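Sealing stone worktops: notes from the Musgate workshop

Members who fitted stone worktops last year have been asking when to reseal. Malathi Suvarna has pulled together the points raised at the Musgate session, and they are set out below with two corrections to the version sent out in February.

Polished marble is calcium carbonate. Acids attack the surface and leave a dull patch known as an etch mark. A sealer does not prevent this. It fills the pores and slows the uptake of oil, wine and coffee, which is a separate problem and the only one a sealer addresses. Several people had resealed over etch marks and expected them to vanish. They need repolishing first.

Test before buying anything. Put a teaspoon of water on the stone, leave it for 60 minutes and wipe it off. If the stone underneath has darkened, it is taking in water and should be sealed. If it looks the same, leave it alone. Repeat the test beside the sink and beside the hob - wear is rarely even across a worktop.
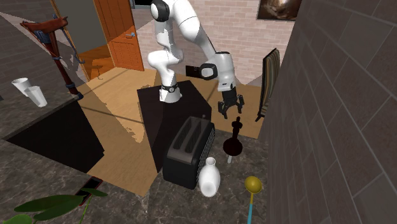
Robot arm on a black platform, with a dark, slender-stemmed object below the gripper.

Clean with a neutral detergent and let the stone dry overnight. The February version gave two hours, which is too short for any worktop near a sink. Apply the sealer with a lint-free cloth in sections no wider than you can reach, and keep the surface wet for the time on the tin. Remove every trace of excess before it hazes. Deepika Gowda used 127 ml on her worktop at Dernness, one coat, and poured the rest of a 500 ml tin back into the cupboard stock.

The second correction concerns brown marbles. Many have resin-filled veins, and solvent sealers can soften the fill. Ask the supplier for the treatment sheet and use a water-based product if it mentions resin.

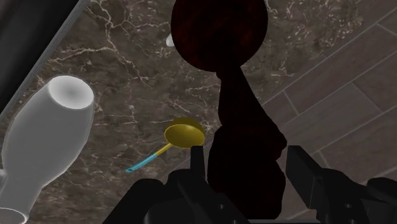
Grout on adjoining tiles is more porous than the stone and should be treated on its own, with masking tape along the joint. Cement grout takes 2 coats. Epoxy grout takes none. Abdelkrim Soliman found that overspill from the tile side left a visible line on honed stone, and it had to come off with a poultice.

Questions about repolishing should go to Anitha Kotian, who also holds the loan set of diamond pads. Please return them rinsed and in grit order.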